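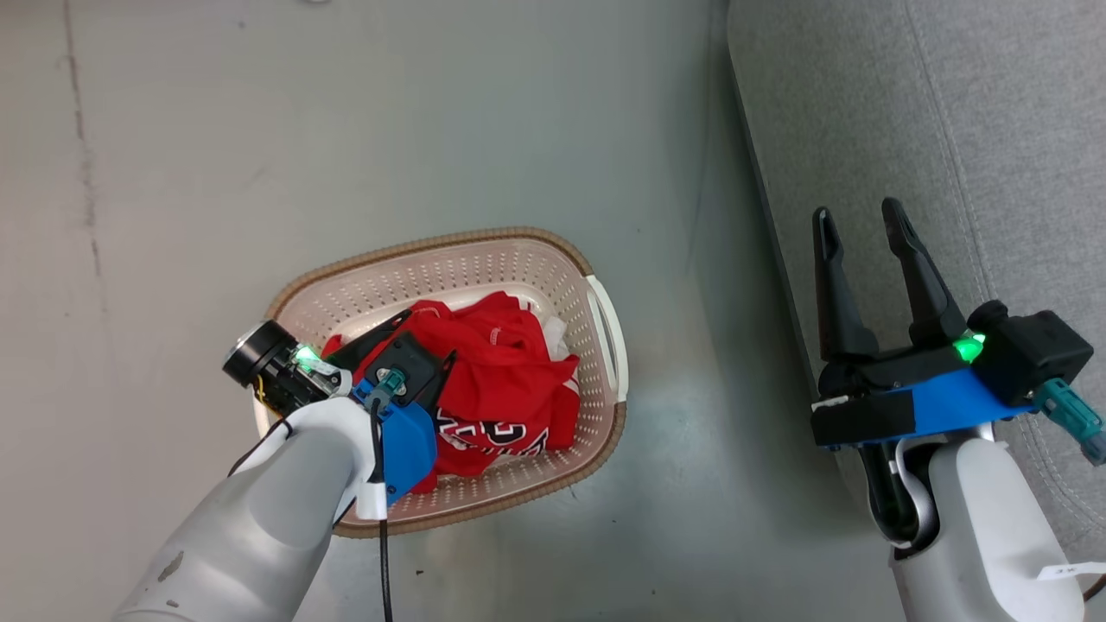 I've lived in the same house in Sturnalham for most of my adult life, and in that time I have oiled, cursed at, frozen shut and snapped keys off in pretty much every lock in it. So when my neighbor Raluca Ardeleanu came over in February with her front door key bent like a banana and asked what she was doing wrong, I had a lot to say (too much, she'd tell you). I wrote most of it down afterward, and this page is the result.

Stop using cooking oil. And go easy on the all-purpose spray

I know it's right there in the kitchen. It'll make the key slide beautifully for a week or two and then it turns into glue with dust in it. The all-purpose sprays are fine for flushing out an old gummy lock, but they don't leave much behind, so you end up spraying again and again. What I use now is a dry lubricant, either graphite powder or one of the PTFE ones that goes on wet and dries off. Pick one and stick with it! Graphite on top of oil makes a gray paste, and I had to pull a whole cylinder out of the back door to get rid of mine.

One short puff into the keyway, then run the key in and out a few times, wiping it on a rag you don't love. Turn it both ways. Done. I do all of ours in the fall before the cold sets in, plus the padlock on the shed.

The pencil trick

If you're stuck with a stiff lock and no lubricant in the house, rub a soft pencil all over the cut edge of the key, both sides, until it looks dirty. Put it in, wiggle it gently, take it out, do it again. It sounds like one of those things your grandfather made up, but pencil lead is mostly graphite and clay, and it gets me through until I can go to the store. Keep the key away from light-colored pants afterward.

When it's the door and not the lock

This was Raluca's trouble. Her key turned like butter with the door open and wouldn't budge with the door shut, and that tells you the bolt is hitting the strike plate (the metal piece on the door jamb). Try it yourself before you buy anything – open door, turn key, closed door, turn key. If only the closed one sticks, leave the lock alone.

Rub lipstick or chalk on the end of the bolt, close the door, try to throw the bolt, and then look at where the smudge landed on the plate. Too low and your door has probably sagged, so tighten the top hinge screws first. On hers, the top hinge screws were just spinning in the wood. We swapped one for a long screw that reached the framing behind the jamb, and the door came up enough that I didn't even get to use my file. I'd brought it over specially!

If the smudge is only off by a hair, a few strokes with a metal file on the edge of the strike plate will do it. Check as you go.

Frozen locks

Don't pour hot water on it. I did this once at six in the morning in my robe, and the water ran down inside and froze harder than before. A squirt of lock de-icer is best, and please keep it somewhere other than inside the locked car. A hair dryer on low works if you've got an outlet nearby. You can also warm the key in your hands or your pocket and ease it in a little at a time, then wait, then a little more. Never force it.

Snapped keys

If a bit of the key is sticking out, use needle-nose pliers and pull straight. If it's down inside, the keyway has to be in the position where the key would normally come out, or you can pull all day and get nowhere. A thin jigsaw blade, teeth angled back toward you, will sometimes hook the broken piece and drag it along. No superglue on a matchstick, whatever your brother-in-law says. Nelu Dobre, who put in our Merkow deadbolt, told me he replaces more locks ruined by glue than by burglars.

Copies of copies

Always get new keys cut from the original if you still have it. Every copy drifts a tiny bit, and a copy of a copy of a copy is how you get a key that works "if you lift it a little." I keep the originals on a hook inside the hall closet with a dab of nail polish on each one: red for front, blue for back, and a glittery one for the garage, left over from my daughter. The shed key has none because I ran out of colors I liked.

And give a spare to someone close by who's usually home. Mine lives at Raluca's, in her sugar bowl, and hers is on my hook in pale pink.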